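Subject: Re: [Plomton CC] Opening match at Cleston
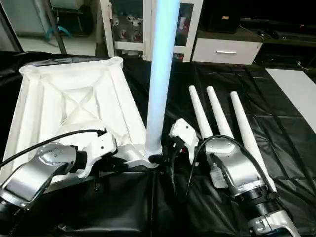

Yes, yes, yes to Cleston! I've wanted us back on that ground for ages, and a 40-over game in May is a great way to start. I'm happy to do the scoring again, and I'd love to do it at a proper table this year. A small white plastic one would be perfect, the type with four screw-in legs and an X of ribs underneath, so it can ride to the ground in pieces in my trunk. The scorebook slides around like mad on my knees, and that's how Nenditz got a leg bye nobody signaled.

I went through the old books last night (a lovely evening!) and we made 552 runs against Cleston over our last three games there. D'Souza has 175 of those, and he's 25 short of 1,000 for the club. Please, somebody bat long enough at the other end for him to get there in the first match!

Put me down for nets too. I can bring the newer balls and both sets of stumps.

Tharun

On 27 February 2021, the fixtures desk wrote:
> Cleston have offered us their ground for the opening match in May,
> 40 overs a side. They want an answer soon, as Nenditz have
> asked for it too. Who's in? We also need a scorer, and someone
> to bring stumps for nets.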